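When the gripper presses into a plate and stalls

If your arm goes down for a plate in the Esodier table set and simply stops there, fingers resting on the china, do take heart – it happens to all of us sooner or later. Ours stalled at step 1,271 and I was quite cross with it! 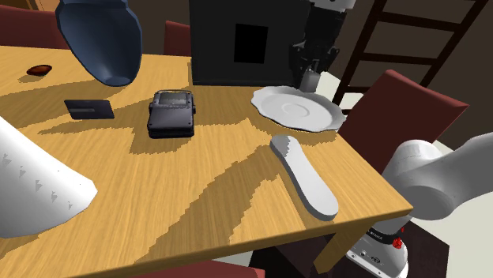
Pause the run first, then open the contact log and look for the last force reading. Anything over 341 means the target height is too low. Raise it by 2 mm, reset the arm to its home pose and run again, nice and slowly. If it still sticks, reload the plate model and repeat.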